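Equipment budget: where we are, what's due, what's still a mess

March 27, 2018

Quick one this time, quotes came in late and the spreadsheet only got sorted last night. Short version: we can afford the second pick station this year. Not the one on the wish list, though. Read on before you write to me about it.

What's approved so far. One arm, one base, one wrist camera, spare fingers. The arm is the Udidley, same model as the one on the bench now. Yes, the Dal Bello has the longer reach. It also needs its own controller cabinet and a floor bolt, and the landlord at Wikwood has already said no to drilling. So Udidley. Same cables, same teach pendant, same bag of screws. Anybody trained on the old one can run the new one on day one.

Fingers. This is the line everybody skips and then complains about in the fall. We went thru 4 sets last year. Budgeted for 2. The rest came out of the office supplies line and that is not happening again. Finger pads are now their own row, under consumables, and if you change a set you write it on the sheet by the door. Date, station, which side wore out. That's all.

Quote for the gripper package from Gilelent is $1790, fingers and mounting plate included, shipping not. Price holds to the end of the quarter they say. I asked for it in writing. Still waiting.

Objects. Every time we plan a station we price the machine to the dollar and forget the stuff it's supposed to pick up. Fruit goes off. Wrappers get crushed. Erasers walk away to the meeting room. Aldo Tedesco put in for a monthly allowance for table items and I've said yes, small one, receipts please. Clear packaging is top of his list, and fair enough, it's the hardest thing we ask a wrist camera to deal with. Glare off the film and the printing is gone.

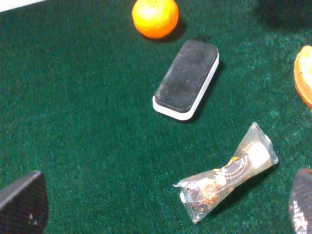

Wrist camera view on the green cloth: orange citrus, whiteboard eraser, clear snack packet with glare on the wrapper.

Which brings me to lights. Two of you asked for a better camera to fix the glare. Looked into it. A diffuser panel over the table is a fraction of the money and we can try one before we buy, so that goes first. If it doesn't help we talk cameras in September, when the second half of the money is released. Please don't order anything yourself in the meantime, it takes me longer to undo than to do.

Cloth. Adding a roll to the order. The fabric picks up lint and the pile gets brushed every which way, and if we're running two stations I want them both cut from the same roll. Green again. Somebody wanted gray, make your case by Friday.

Storage. We're at 64 bins, some of them with no label at all. New shelving is NOT in this budget. Label first, then we'll see what we really need.

Not funded this round: the mobile base, the second Dal Bello demo, the label printer (sorry). The safety mat is on hold until I know if the insurance people want a mat or a light curtain. They've told me both now, in seperate emails.

Still need from you:

Training hours per person for the new station, even a guess
Old serial numbers off the bench arm, for the service contract
Anything broken that you've been working around and not telling me about

Service contract is the last big question. Renewing for one arm or signing for two changes the yearly rate and I'd like to sign once. Send me the numbers and I'll have a final sheet out with the next newsletter.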